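From: Phyllis Fairclough
To: Treloar manipulation list
Date: February 22, 2022
Subject: Re: Color sorting results

On behalf of the Isenby group, I am replying to the message quoted below.

Roy Dawber wrote:
> Could the group state how a misplaced cube is scored? The summary gives
> 918 successes in 2,814 trials and does not separate the causes.
> Stuart Cropper has asked the same.

A trial is scored on the final contents of both bowls. Each red cube must lie in the red-rimmed bowl and each blue cube in the blue-rimmed bowl.
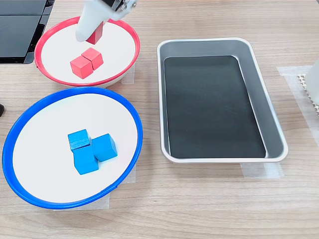 Red cube held over the red-rimmed bowl.

A cube of the wrong color in either bowl at the end of a trial makes that trial a failure, even when the tray has been cleared. We record this as a placement error, separate from a grasp error.

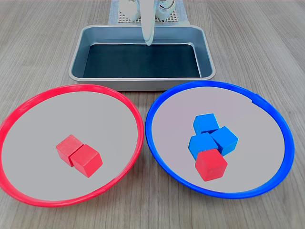
Does the policy receive the score during a trial?
The score is assigned afterward by a reviewer and is used only for evaluation.

I-seul Min has now relabeled 200 of the failed trials by cause. Amber Naylor will check 40 of them independently, and the revised table will be sent to this list in March.
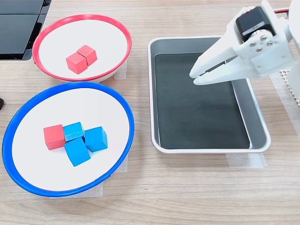
Tray clear, one red cube among the blue: a placement error if final.

Requests for the labeling guide may be sent to me directly.

Phyllis Fairclough
Isenby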